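Home News Visits Projects Join Contact

Members visit the Hodcombe robot workshop

2023-04-14

Members of the Solby technology group spent an afternoon at the Hodcombe workshop this month to see the Rewi project up close. The project trains small robot arms to pick up everyday goods and put them where they belong. We had asked for a visit last June, and the team was kind enough to fit us in between two rounds of testing.

There were 21 of us, so we split into smaller groups and took turns at the benches. The first stop was a short talk on how the arms are taught. An operator guides the arm through a task, the computer records every movement, and the same task is repeated many times with small changes. The item might be turned a little, or set down closer to the arm. One task we were shown had been recorded 314 times, and the team said they would like more before they trust the results.

Next came the part most people wanted to see, which was the arms at work. The staff use ordinary shop items for this, many of them with bright printed artwork. Patterns and pictures are useful test material, as a camera near the gripper sees them from very close and at odd angles.

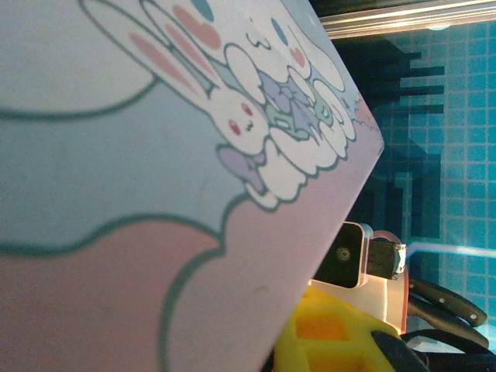

Several members asked how the gripper knows when to stop closing. The answer was that it depends on the item. Stiff things are fairly easy, and soft or rounded ones take more practice. Lighting also matters a good deal. A bright lamp can wash out part of the view, and the staff move the lamps on purpose during recording so the system gets used to it.

After a break, six members had a turn at guiding an arm themselves. It is harder than it looks. Most of us moved too fast and then had to back up — the operators told us everyone does this on their first day.

The last half hour was a talk on Flillness, the software the workshop uses to sort its recordings and throw out the bad ones. It was more technical than the rest, but the questions ran well past the planned finish.

The workshop plans to hold an open day in June, with room for 200 visitors. Details will be in the next issue.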